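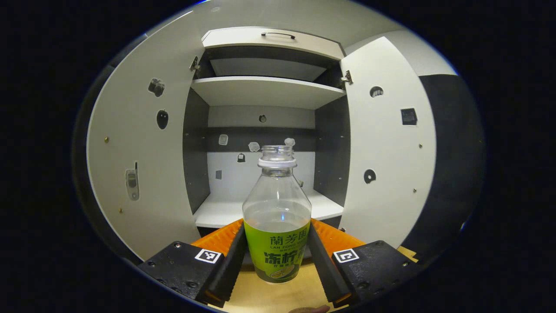 Tellia Cold Brew Tea Pitcher: four months of iced tea later

I drink an embarrassing amount of iced tea. Black with lemon mostly, jasmine when it's hot out, and a roasted barley one that my kids say tastes like toast water (they're right, and I love it). For years my method was a saucepan, a fistful of tea bags and whatever jug was clean. Then the jug broke in January and I went looking for a proper pitcher, and I fell into the kind of research hole where you're reading complaints about lid gaskets at one in the morning.

I ended up with the Tellia. It's a glass pitcher with a tall mesh basket that screws into the underside of the lid, so the leaves hang down in the water and you pull the whole thing out when it's done. There were 1533 reviews when I ordered and I swear I read half of them. People either adored it or had theirs arrive in pieces. Mine came in one piece, in a box with so much molded cardboard that it took me longer to get it out than to make the first batch!

The basics first. It holds 990 milliliters filled to the line, a bit over a quart, and that's with the basket in. If you're one person that's a day and a half of tea. In my house it's gone by dinner. I knew the size when I bought it and I still grumble about it, so if you have more than two tea drinkers, look at something bigger or plan on making it every single night. There is a large one but it's too tall for my fridge door, and the door is where tea goes, end of discussion.

How it brews: really well. I was a hot-brew-then-chill person and a little snobby about cold brewing, I figured it would taste like water that had been near some tea. Nope. I put the leaves in after dinner, fill it from the tap, stick it in the fridge, and by breakfast it's strong and smooth with no bitterness at all. Black tea is better left till lunchtime. Green is done much sooner, and if I forget it overnight it's still drinkable, where a forgotten hot pot of green tea goes straight down my sink.

The mesh is very fine. I've been using the Doltik loose black, the one in the big paper bag, and it has a lot of dust at the bottom, and hardly any of that gets through. You'll see a little silt if you hold your glass up to the window. The barley I buy comes in big roasted grains so that's no test of anything. Rooibos is the troublemaker. Those skinny little needles poke themselves right into the mesh and stay there, and I've stood at the sink picking them out with a toothpick more than once. I keep rooibos for the old saucepan now.

Now the lid, which is where I have opinions. It has a silicone ring and it pushes in with a twist, and when it's new it is TIGHT. I had to hold the pitcher between my knees the first week. It loosened up, and now it's just snug, but I wouldn't hand this to anybody with sore hands. The upside is that it doesn't drip. My old jug used to leave a brown trail down the fridge shelf and I haven't wiped that shelf once since the switch. They say you can lay it on its side. I tried it with plain water for an afternoon and got no leak, but I don't have the nerve to do it with tea over the vegetable drawer.

Pouring is fine if you pour slowly. If you tip it fast it glugs and you get a splash on the counter. The spout is a small notch and you have to line up the opening in the lid with it, there's a raised dot on the rim to help you, and the dot is clear on clear, so good luck. I put a dab of red nail polish on mine. Best thirty seconds I've spent on any kitchen thing this year.

Can you put hot water in it? The leaflet says up to 200 degrees Fahrenheit, as long as the glass isn't cold to start with. I've done it a handful of times for a fast batch, let the kettle sit a few minutes first, and it's been okay. I don't love doing it. There's no insulation and the handle is close to the glass, so your knuckles get toasty. If you mostly want hot tea, buy a teapot.

I should talk about lemon, because lemon tea is why I got into this whole mess. I have a real weakness for the Hong Kong style bottled kind, the sweet strong one that makes your teeth hum, and part of my plan was to stop buying so many bottles and make my own. I've gotten maybe three quarters of the way there. What works for me is brewing the black tea double strength overnight, taking the basket out, then dropping in a whole lemon in thick slices and bashing them a few times with a wooden spoon right in the pitcher. Syrup goes in after that, never dry sugar, it just sits on the bottom and sulks. I use 100 grams of sugar melted in a little hot water for the full pitcher, and yes, that's a lot, and no, it still isn't as sweet as the bottled stuff. Take the lemon out after an hour or the pith makes it harsh. I haven't given up the bottles. I just buy them less, and usually on a day when I forgot to brew.

The wide neck is a big plus for all that, by the way. My whole hand fits in, so I can scrub the bottom with a regular sponge. The basket is more annoying. You have to knock the wet leaves out into the compost and they cling, and the bottom seam holds on to a few no matter how hard you whack it. A quick soak and a bottle brush gets it. Everything goes in the dishwasher, top rack for the lid, though the silicone ring comes out smelling of dish soap, so I wash that by hand. It also picked up a tea stain in the first month and it's never going to be white again. Baking soda got the glass back to sparkling but did nothing for the ring.

Before this I borrowed my sister's Stavitz for a couple of weeks, so I can sort of compare. The Stavitz is plastic, much lighter, holds more, and costs less. It's also the one I'd take on a picnic. But the mesh on it is coarser and I got bits in my teeth, and it hung on to the smell of every tea that had been in it, so my jasmine tasted like somebody's peach. The glass doesn't do that at all. If you have little kids who pour for themselves, go with the plastic one and live with the peach.

Things I'd change: make the dot a color, make the ring dark so it doesn't show stains, and sell spare baskets. I looked and you can buy a spare lid but not the basket, and the basket is the part I worry about. There's a tiny dent in mine already from the whacking.

I got mine at Tokgöz, the kitchen store downtown, who matched the online price without any fuss and let me open the box at the counter to check for cracks. Given how many people seem to get a broken one in the mail, I'd buy it in person if you can.

Four stars from me. It loses one for the size and the mystery dot. I use it every day and there's a batch of jasmine in the fridge right now that should be ready by four.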